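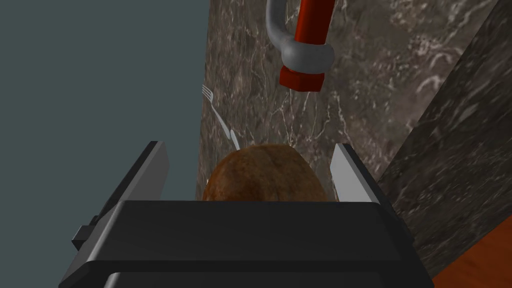
In July I gave most of my evenings to the grasp planner. Abena Addo asked me why it takes 200 candidates and then keeps only 3. The answer is that my filter was too strict about the angle of approach.

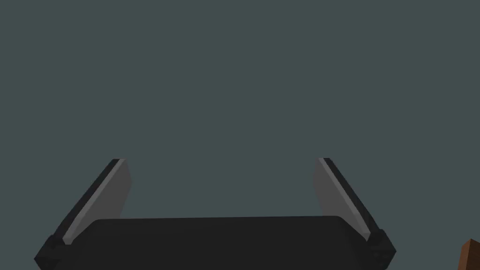
I have now made it softer, and I log every rejected candidate with the reason. Reading these logs is slow work, but I learnt more from them than from the success rate. Next I will move the planner to both arms in Plumitz, our simulator.
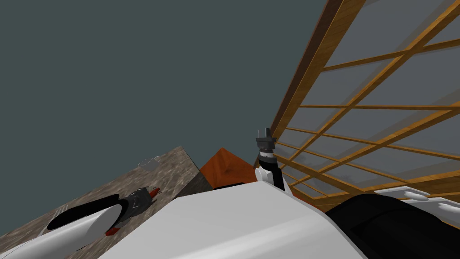 Left arm low over the counter, right arm upright.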